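Subject: Re: [Rathjen] Cloudy lotion after switching preservative

Gusmont wrote:
> Batch 14 went cloudy overnight after I moved from Raltar to the
> new blend. Same oils, same emulsifier. pH strip looked normal.
> Is it the preservative, or am I stirring too long?

Stirring time is unlikely to do this at your batch size. I would look at the order of addition first. The new blend wants the water phase below 40 degrees, and your notes have it going in straight after the emulsifier.

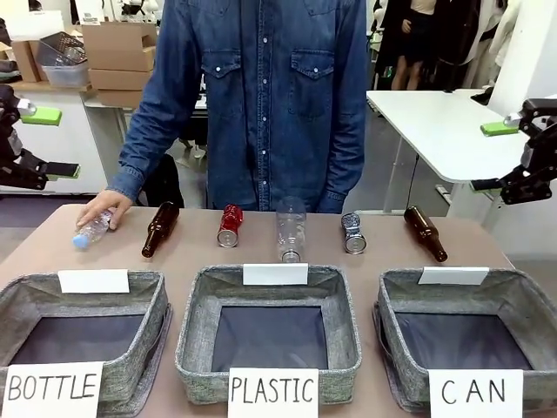 Packaging matters too, and is worth ruling out before you reformulate. Some preservatives migrate into soft plastic, and light affects others. Split the next batch between a clear plastic bottle and a brown glass one, like the first two in the row, and keep both on the same shelf. If only the plastic one turns, the formula is probably sound. Fill both to the same level and label them with the pour temperature.

For reference, my last run was 612 g in total with 4 g of preservative, added at the cool-down stage and stirred by hand. It was still clear of any haze at 20 days. pH strips are too coarse for this. Borrow a meter if you can and calibrate it the same day.
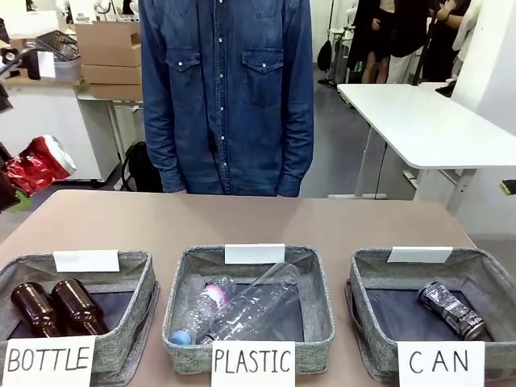 Three felt-like baskets, each with a sign in front.

Please send the full percentages, including the chelator if there is one. The Iltness sheet gives the range for the blend but leaves out the upper limit for salts, so I have written to ask for it.

Hildegard Kohlhase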